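Storage and Display -- handout 3
15 Apr 2019
Notes: Yanti Siregar

Picks up where we left shelving. Bring your measurements from last time, we need them in the second half.

Bottles in racks

Bottles are awkward. Tall, narrow foot, weight moves as they empty. Stand them loose on a tabletop and they creep toward the edge every time somebody reaches past. A rack fixes the spacing, so you stop thinking about it.

Wood racks -- quiet, kind to glass, easy to cut again if the slot is wrong. Downside: they mark. Wipe the same day, don't leave it for the next group.

Where on the table? Back third. Keeps the front clear for hands, labels, the tray. Saodah asked about putting racks at the sides instead -- fine on a wide table, but on ours your elbow finds them.

Slot size: bottle width plus 8 mm. Less than that and people start twisting the bottle to get it in, wich scuffs the label. Rack depth 68 mm for the small Negi bottles, the Gallura ones need more, measure your own.

Order of work
- clear table, wipe
- racks first, square to the back edge
- bottles in from the back row forward
- labels out
- last check from standing height, not sitting

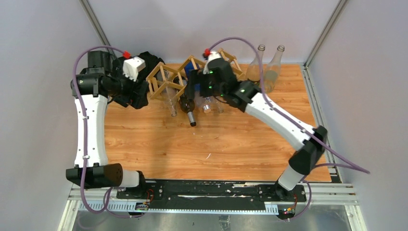
If two racks go side by side leave 30 mm between. Fingers need to get in there. Butting them up looks neat but you end up lifting both to move one.

Taking bottles out is the reverse, front row first. One hand on the rack if it's light. Corentin's group had theirs tip becuase all the full ones were on the same side -- spread the weight.

For next time: sketch a rack for your own bottles, top view and side view, sizes written on. Hand in to Hidayah before class. Pencil is fine.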